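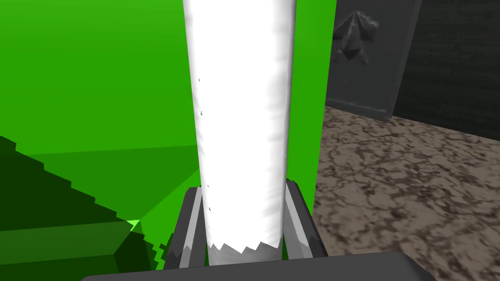 Losex grasping study: frequently asked questions

What is Losex?
A test of whether a grasping policy trained only in simulation holds up in rooms it has never seen. Wall colours, floor textures and furniture are changed between episodes.

How many episodes were run?
1,125. Of those, 900 were used for training and the rest were held back for evaluation.

Do the simulated objects need to look realistic?
No. Some scanned meshes have ragged edges and we left them that way. Cleaning them up is on the list - it hasn't been a priority.

Which camera view does the policy use?
The wrist view only, at 18 frames per second.

Has it been tried on a real arm?
Not yet. Trials are planned with 2 grippers, under the Dularis project.

Can I get the data?
Yes, for non-commercial use. Fill out the request form and tell us which licence your organisation needs.

Last updated October 2022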